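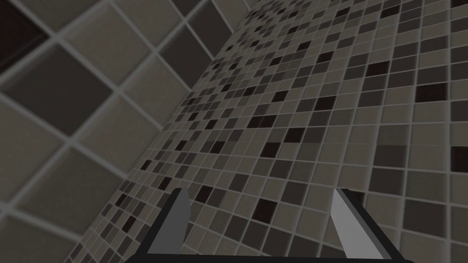
Setting Up Your Mirau Family Devotions Kit

1. Open the box and find the leader's booklet, the 12 weekly folders and the prayer cards. Everything for Week 1 is in the green folder, so you can start tonight!

2. Pick a time that everyone can keep. Right after supper works beautifully with little ones, and 10 minutes is plenty.

3. Read the Bible passage aloud. Let the children take turns (even the wobbly readers – they love it).

4. Draw one prayer card each and pray in any order you like.

Note: Missed a week? Just pick up at the next folder. Each one stands on its own.

Caution: The card clips are small. Keep them away from children under three.

5. Write your family's answers on the back page before you put the folder away.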